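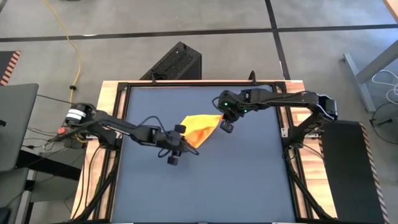
Microfiber cloths and how to fold them is what I wanted to ask about. I run the supply shelf for a small shop, and we go through a lot of them, 343 in the last order. I've been trying to settle on one fold that everyone can do. A cloth dropped in the middle of a table, like the yellow-orange one on the blue surface, lands in a rough diamond with a fold somewhere in it, and that is how most of ours go back in the bin. They take up twice the space and people grab two at once. What do you all do?

benchrag_28
Joined: February
Posts: 1,016

Thirds the long way, then leave it. You get a long narrow strip that stacks fine on a shelf. Flatten it with your hand before you make the first fold or the edges wander. I used to fold them into squares and the stack always fell over.

Llanos
Posts: 343

Disagree with thirds. Half, then half again. Anybody can do it without thinking, and a quarter-fold gives you eight clean faces when you wipe something down. With thirds people get one side wider than the other and then you have a crooked pile anyway.

benchrag_28

Eight faces is fine when you are using it. I'm talking about storage. Two different things.
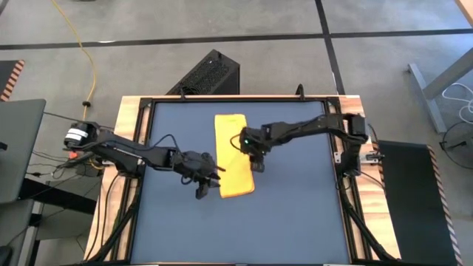
A strip also goes into a drawer on its long edge, so you can see every cloth and pull one out without disturbing the rest. Ours sit in a drawer 3 inches deep and it works. If your drawer is shallower you have to fold the strip over once more.

Datik
Posts: 28

I don't fold at all. They go from the dryer into a bucket with a lid. It's a rag. The time you spend folding is worth more than the space.

original poster

I tried the bucket for a month. The trouble was the colors got mixed. Yellow is for glass here and orange is for the benches, and people don't look when they reach into a bucket.

Llanos

Then get two buckets. Or two drawers. I still say quarters.

Also, which ones are you buying? The Clenex cloths we had went stiff after a few washes. Could be our dryer – it runs hot.

original poster

Clenex too, but we hang ours to dry. No stiffness so far. No softener either.

Datik

Hanging takes up more room than the bucket does. Where do you put them all?

original poster

On a line across the back. Bigger pieces go up first, small cloths clip on after. I'll be trying thirds this week for the cloths and keeping a plain stack for the large stuff. List so far:

1. Shake the cloth out and lay it flat, label side down.
2. Fold in thirds the long way, smooth it, put it in the drawer on edge.
3. Hold large pieces up by the top edge and let the bottom hang just over the table before you lower them, so they go down without bunching. 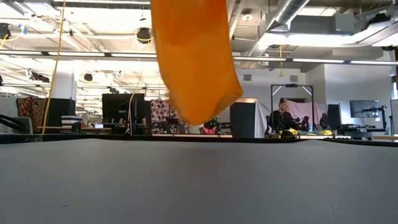

4. Fold large pieces in half twice and stack them by color.

benchrag_28

Step 3 is easier with two people if the piece is wide. Otherwise looks right to me.

Llanos

Quarters for the big ones, I see.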